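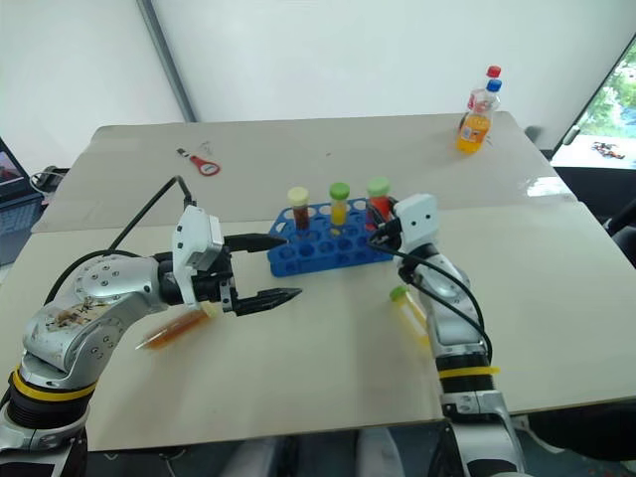
시험관을 랙에 꽂는 양팔 시연, 실패한 것도 남겨야 합니까?

게시판: 모방학습 / 데이터 수집

작성자: 랙앞에서
안녕하세요. 저는 Trernura에서 양팔 조작 데이터를 모으는 일을 하고 있습니다. 한국어는 제 모국어가 아니어서, 어색한 문장이 있으면 양해를 부탁드립니다. 전문 용어가 틀렸으면 고쳐 주셔도 좋습니다.

저희 과제 이름은 Risasard입니다. 내용은 단순합니다. 책상 위에 누워 있는 시험관을 그리퍼로 잡고, 방향을 바꾸고, 파란 랙의 구멍에 꽂습니다. 왼팔로 잡아도 되고 오른팔로 잡아도 됩니다. 원격 조작으로 시연하고, 녹화는 Vulora로 합니다.

지금까지 모은 에피소드는 186개입니다. 조작자는 2명이고, 둘 다 같은 작업대에서 일합니다. 그런데 에피소드를 다시 보면서 의견이 갈렸습니다.

한 사람은 깨끗한 시연만 남기자고 합니다. 한 번에 잡고 한 번에 꽂은 것만 학습에 쓰자는 뜻입니다. 저는 반대쪽입니다. 시험관을 놓쳤다가 다시 잡은 에피소드, 구멍의 가장자리에 바닥 끝이 걸려서 조금 뒤로 물러났다가 다시 넣은 에피소드, 이런 것이 있어야 정책이 실수에서 돌아오는 방법을 배운다고 생각합니다.

그런데 제 생각에 자신이 없습니다. 처음에 학습시킨 정책은 구멍 위에서 자꾸 멈춥니다. 넣지도 않고 빼지도 않고 그 자리에서 조금씩 떨립니다. 이것이 망설이는 시연을 많이 넣은 결과인지, 다른 이유인지 저는 구별하지 못했습니다.

비슷한 과제를 해 보신 분의 경험을 듣고 싶습니다. 특히 실패가 들어 있는 에피소드를 어떻게 분류하시는지 궁금합니다.

작성자: gripper_noona
반갑습니다. 한국어 전혀 문제없어요.

결론부터 말하면 저는 남기는 쪽입니다. 다만 "실패"라는 말 하나에 너무 많은 것이 들어 있어요. 놓쳤다가 다시 잡아서 끝까지 성공한 것과, 놓치고 그냥 끝난 것은 완전히 다른 데이터입니다. 앞의 것은 복구 시연이고 뒤의 것은 그냥 실패예요. 행동 복제로 학습하신다면 뒤의 것은 빼세요. 모델은 그게 실패인 줄 모르고 그대로 따라 합니다.

구멍 위에서 멈추는 문제는 복구 시연 탓이 아닐 가능성도 있어요. 조작자가 구멍 위에서 정렬을 확인하느라 가만히 있는 시간이 길면, 그 구간의 행동 값이 거의 0에 가깝게 쌓입니다. 정책 입장에서는 "여기서는 안 움직이는 게 정답"이 됩니다. 정지 구간 길이를 한번 재 보세요.

작성자: 토크제한
저는 반대합니다.

복구 시연을 자연스럽게 나온 것만 섞으면 분포가 아주 지저분해집니다. 조작자가 왜 놓쳤는지가 관측에 안 나오는 경우가 많거든요. 손이 피곤해서 놓쳤거나, 화면 지연 때문에 늦게 닫았거나. 그 직전의 나쁜 행동까지 모델이 같이 배웁니다. 놓치는 행동과 다시 잡는 행동이 한 에피소드에 붙어 있다는 게 문제예요.

저희 쪽은 깨끗한 시연으로 먼저 학습하고, 성공률이 어느 정도 나온 다음에 정책이 실제로 실패하는 지점에서 사람이 개입해서 복구 데이터를 따로 모았습니다. 처음부터 섞는 건 권하고 싶지 않습니다.

작성자: gripper_noona
@토크제한
그 방식이 좋은 건 압니다. 그런데 개입 수집을 하려면 정책을 돌리면서 중간에 제어권을 넘겨받을 수 있어야 하잖아요. 작은 팀은 그 부분을 만드는 데만 시간이 많이 걸립니다. 그리고 나쁜 행동까지 배운다는 문제는 그 구간만 손실에서 빼면 됩니다. 놓치기 직전부터 놓친 순간까지를 표시해 두고, 다시 접근하는 부분부터 학습에 쓰는 거죠.

작성자: 토크제한
구간 표시를 사람이 하면 그것도 시간이 걸립니다. 그리고 표시하는 사람마다 시작점이 달라요. 저는 그 작업을 해 보고 포기한 사람입니다.

작성자: 랙앞에서
두 분 답변에 감사드립니다. 정지 구간을 재 보았습니다.

gripper_noona 님의 말씀이 맞는 것 같습니다. 조작자 한 사람은 구멍 위에 와서 거의 쉬지 않고 내립니다. 다른 사람은 매번 멈추고 화면을 확인한 다음에 내립니다. 부끄럽지만, 매번 멈추는 사람은 저입니다. 저는 이것이 조심스러운 좋은 시연이라고 믿고 있었습니다.

그래서 제 에피소드만 빼고 다시 학습시켜 볼 생각입니다. 다만 그렇게 하면 한 사람의 버릇만 남게 되니까, 그것도 걱정입니다.

한 가지 더 여쭙고 싶습니다. 저희는 시험관의 시작 위치를 조작자가 마음대로 놓습니다. 그런데 기록을 보니, 사람은 마음대로 놓을 때 항상 비슷하게 놓습니다. 뚜껑이 랙 쪽을 향하는 경우가 아주 많고, 반대 방향은 적습니다. 다른 분들은 시작 위치를 어떻게 정하십니까?

작성자: 새벽캘리브
시작 위치는 사람한테 맡기면 안 됩니다. 저도 당했습니다.

저희는 작업대를 격자로 나누고, 스크립트가 칸과 각도를 뽑아서 화면에 보여 줍니다. 조작자는 거기에 맞춰서 물체를 놓기만 합니다. 정확하게 맞출 필요는 없고 대충 맞으면 됩니다. 중요한 건 어느 칸에 놓을지를 사람이 고르지 않는 겁니다.

시험관은 굴러가니까 놓은 다음에 손을 떼고, 완전히 멈춘 다음에 녹화를 시작하세요. 굴러간 위치가 뽑힌 칸과 달라져도 저는 그냥 둡니다.

랙 위치도 같이 바꾸시나요? 랙이 늘 같은 자리에 있으면 정책은 랙을 안 보고 좌표를 외웁니다. 손목 카메라가 있어도 외워요.

작성자: 랙앞에서
랙 위치는 거의 바꾸지 않았습니다. 부끄러운 일이 또 하나 늘었습니다. 다음 수집부터 랙도 움직이고, 회전도 조금 주겠습니다.

작성자: Menzies지하
지나가다 씁니다. 저는 Menzies 건물에서 비슷한 양팔 작업대를 쓰고 있습니다.

제가 궁금한 건 어느 팔이 잡을지를 누가 정하느냐예요. "왼팔로 잡아도 되고 오른팔로 잡아도 된다"고 쓰셨는데, 이게 제일 위험해 보입니다. 물체가 가운데 있을 때 조작자가 어떤 날은 왼팔, 어떤 날은 오른팔을 쓰면, 정책은 두 팔을 다 반쯤 뻗습니다. 그러다 가운데서 서로 부딪칠 뻔하고요. 저희는 그 일로 손목 덮개를 하나 깨 먹었습니다.

작성자: 토크제한
확산 정책처럼 다봉 분포를 다룰 수 있는 모델이면 좀 낫습니다. 그래도 데이터가 적을 때는 규칙을 정해 두는 게 안전하다고 봅니다. 이건 저도 동의.

작성자: 새벽캘리브
저는 조금 다르게 봅니다. 규칙을 너무 딱딱하게 만들면 경계 근처에서 이상해져요. 경계에서 오른쪽으로 살짝만 넘어가도 갑자기 다른 팔이 나와야 하니까, 시험관이 굴러서 선을 넘는 순간 팔이 바뀝니다. 저는 물체 위치보다 뚜껑 방향을 기준으로 했습니다. 잡기 쉬운 팔이 잡는 걸로요.

작성자: Menzies지하
뚜껑 방향 기준은 조작자 교육이 어렵지 않나요? "잡기 쉬운"이 사람마다 다를 텐데요.

작성자: 새벽캘리브
맞아요, 어렵습니다. 처음에는 서로 많이 싸웠어요. 그래서 예시 영상을 만들어 놓고 새로 온 사람은 그걸 먼저 보게 합니다. 그래도 완전히 같아지지는 않습니다.

작성자: 랙앞에서
많은 도움을 받았습니다. 여러분의 말씀을 바탕으로 조작자용 안내문을 다시 쓰고 있습니다. 아직 초안이지만 일부를 올립니다. 틀린 곳이 있으면 지적해 주십시오.

녹화를 시작하기 전에, 두 팔은 준비 자세에 있고 그리퍼는 열려 있어야 합니다. 시험관은 스크립트가 정한 칸에 놓습니다. 시험관이 멈춘 것을 확인한 다음에 Vulora의 녹화 버튼을 누릅니다.

시험관을 옮길 때는 랙에 이미 꽂혀 있는 시험관 위로 지나가지 않습니다. 옆으로 돌아서 빈 구멍 쪽으로 접근합니다. 구멍 위에서 방향이 맞으면 멈추지 않고 천천히 내립니다. 방향이 맞지 않으면 위로 조금 올린 다음에 다시 맞춥니다. 구멍 위에 그대로 서서 고치지 않습니다.
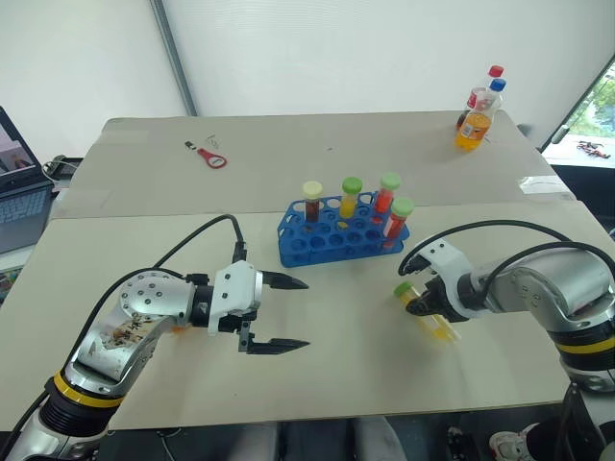 에피소드는 어느 순간에 끝내야 합니까?

시험관이 구멍에 들어가고, 그리퍼가 열리고, 팔이 랙에서 충분히 물러난 다음에 끝냅니다. 손가락이 아직 시험관 가까이에 있을 때 녹화를 끊으면, 정책은 놓는 동작까지만 배우고 물러나는 동작을 배우지 못합니다. 물러난 뒤에 오래 기다리는 것도 좋지 않으니, 팔이 멈추면 바로 끝냅니다.

안내문에는 분류표도 넣었습니다. 에피소드가 끝나면 조작자가 4개의 표시 중에서 하나를 고릅니다. 한 번에 성공, 다시 잡고 성공, 실패, 장비 문제. 장비 문제에는 케이블이 걸린 경우나 화면이 끊긴 경우를 넣습니다. 이 표시가 있으면 나중에 어느 쪽 의견이든 실험해 볼 수 있다고 생각했습니다.

작성자: gripper_noona
분류표 좋네요. 녹화 직후에 조작자가 고르게 하는 게 핵심입니다. 나중에 영상만 보고 고르면 "다시 잡음"과 "살짝 고쳐 잡음"이 구별이 안 돼요.

안내문에서 하나만. "천천히 내립니다"의 "천천히"가 사람마다 다릅니다. 멈추는 버릇이 있는 분은 이 문장을 읽고 더 느려질 거예요. 저라면 그 말을 빼고 "일정한 속도로"라고 쓰겠습니다.

작성자: 랙앞에서
고쳤습니다. 한국어로도 그쪽이 더 자연스러운 것 같습니다.

작성자: 토크제한
"옆으로 돌아서 접근"은 저는 반대입니다. 충분히 높이 들어서 위로 지나가는 게 충돌이 적어요. 옆으로 돌면 팔꿈치가 어디로 갈지 조작자가 신경을 안 쓰게 됩니다. 특히 양팔이면 돌아가는 쪽에 다른 팔이 있습니다.

작성자: Menzies지하
높이 들면 이번에는 손목 카메라에서 랙이 작아지고, 내려오는 거리가 길어지니까 오차가 커집니다. 저희는 높이 드는 방식에서 옆으로 접근하는 방식으로 바꿨고, 그 뒤로 꽂는 부분이 좋아졌습니다. 안 쓰는 팔은 바깥쪽에 두라는 규칙을 같이 넣으면 됩니다.

작성자: 토크제한
그건 카메라 배치에 따라 다르겠네요. 저희는 머리 쪽 카메라를 주로 씁니다. 머리 쪽에서 보면 옆으로 들어오는 팔이 랙을 가립니다. 작성자님은 어느 쪽을 주로 쓰시죠?

작성자: 랙앞에서
머리 쪽 카메라와 손목 카메라를 같이 씁니다. 다만 꽂는 순간에 머리 쪽에서 구멍이 그리퍼에 가려지는 경우가 있어서, 저는 손목 쪽을 더 믿고 있습니다. 숫자로 확인한 것은 아닙니다. 카메라를 하나씩 빼고 학습해 본 적이 아직 없습니다.

작성자: 학부생아님
질문 하나 해도 될까요. 시험관 안의 액체 색은 일부러 다르게 하는 건가요? 저는 빈 시험관으로만 모으고 있는데, 투명하니까 깊이 카메라가 아무것도 못 봅니다. 색 있는 물을 넣으면 좀 나아지나요?

작성자: 새벽캘리브
깊이는 여전히 믿기 어렵고, RGB에서는 훨씬 잘 보입니다. 그런데 한 색만 쓰면 그 색만 찾는 정책이 나옵니다. 색을 섞으세요. 뚜껑 색도 같이 섞는 게 좋아요. 뚜껑이 다 같은 색이면 정책이 뚜껑만 보고 방향을 판단합니다. 이게 나쁜지 좋은지는 최종 용도에 따라 다르고요.

그리고 뚜껑은 꼭 끝까지 잠그세요. 반쯤 잠근 시험관이 눕혀 놓은 사이에 새면 그날 수집은 끝입니다.

작성자: 학부생아님
감사합니다! 식용 색소부터 사야겠네요.

작성자: gripper_noona
배경 물건도 한마디 할게요. 작업대에 음료수병 같은 게 올라가 있으면 치우는 사람이 많은데, 저는 일부는 남깁니다. 대신 자리를 바꿔요. 매번 같은 자리에 있는 병은 정책한테는 기준점이 되어 버려서, 나중에 병을 치우면 성능이 떨어지는 일이 생깁니다.

작성자: 토크제한
처음 단계에서는 치우는 게 맞습니다. 과제 자체가 안 되는데 배경 강건성을 걱정할 이유가 없어요. 변수를 하나씩 늘려야 뭐가 문제인지 압니다.

작성자: gripper_noona
그렇게 하나씩 늘리다가 처음 모은 데이터를 나중에 못 쓰게 되는 걸 많이 봤습니다. 이건 서로 설득이 안 될 것 같네요.

작성자: 토크제한
네, 안 될 것 같습니다 ㅎㅎ

작성자: 랙앞에서
2주가 지나서 결과를 적습니다.

먼저, 제 에피소드를 빼지 않고 정지 구간만 잘라 낸 다음에 다시 학습시켰습니다. 구멍 위에서 떨리는 현상이 눈에 띄게 줄었습니다. 없어진 것은 아닙니다. 뚜껑이 몸 쪽을 향한 시험관에서는 여전히 멈추는 일이 있습니다. 그 방향의 시연이 부족한 탓이라고 짐작하고 있지만, 아직 확인하지 못했습니다.

다음으로, 다시 잡고 성공한 에피소드를 넣은 정책과 뺀 정책을 비교했습니다. 넣은 쪽은 시험관을 놓친 다음에도 다시 가서 잡으려고 합니다. 뺀 쪽은 빈 그리퍼를 닫은 채로 랙까지 가서 꽂는 동작을 합니다. 그런데 처음 잡는 동작만 보면 뺀 쪽이 더 정확해 보였습니다. 그러니 두 분의 말씀이 각각 일부분씩 맞는다고 저는 이해했습니다. 시험 횟수가 적어서 강하게 주장할 수는 없습니다.

팔을 고르는 규칙은 새벽캘리브 님의 방식으로 바꾸었다가, 다시 위치 기준으로 돌아왔습니다. 저와 동료가 "잡기 쉬운 팔"에 대해 합의하지 못했습니다.

새 안내문으로 모은 데이터는 예전 것과 다른 폴더에 저장하고 있습니다. 합쳐서 학습해도 되는지는 다음 글에서 여쭙겠습니다.

작성자: Menzies지하
빈 그리퍼로 꽂는 동작, 저희도 똑같이 봤습니다. 그리퍼가 얼마나 닫혔는지를 관측에 넣으셨나요? 명령값 말고 실제 측정값으로요. 명령값만 들어가면 잡았는지 놓쳤는지를 영상만으로 알아내야 해서 어렵습니다.

작성자: 랙앞에서
확인해 보니 명령값이었습니다. Vulora 설정에서 측정값도 같이 저장하도록 바꾸었습니다. 예전 에피소드에는 측정값이 남아 있지 않아서, 그 부분은 새로 모아야 할 것 같습니다.

작성자: 토크제한
그럼 복구 시연 비교도 측정값 넣고 다시 해 보세요. 결과가 달라질 수 있습니다. 저는 아직 빼는 쪽에 걸겠습니다.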